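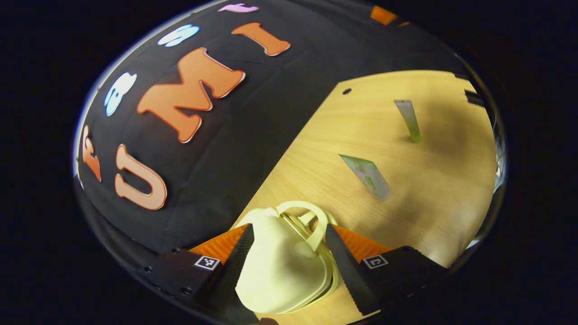 Figure 4. Foam letters and small cut-out shapes on black fabric.

4.2 What people said about letters they could touch

I should own up to a bias before I go any further. I learned to read from a tin of magnetic letters on my gran's fridge, so I came to this part of the study hoping that touchable letters would win. They did, sort of, but in a messier way than I'd have liked.

We had 2,535 usable diary entries from parents by the end of March, and Kumiko Kaneko and I read every one of them (she was quicker). What struck us both was how seldom anyone wrote about spelling. Parents wrote about colour, about which letter was the favourite that week, and about letters going missing down the back of the sofa. One mum in the Pirano group told us her son would only take his M to bed, and that he called it "the mountain" for a month before he called it anything else.

Capitals came up a lot too. A thick orange capital with serifs looks very little like the thin lower-case letter in a reading book, and seven families raised this with us without being asked. Fionnuala Flanagan had warned me about it at the planning stage – I didn't listen – and she was right to. Children who were happy naming capitals at home often stalled on the same letters in print.

Tilted letters bothered the grown-ups far more than the children. Several parents said they kept straightening them up, while the children went on naming them sideways or upside down quite cheerfully. The trouble starts with pairs like M and W, where turning the letter really does change it, and I'll come back to those in 4.3.

Peadar Horgan coded a share of the diaries again without seeing our labels. Where he disagreed with us, it was mostly over what counts as "naming" a letter, and we've kept his stricter reading in the tables.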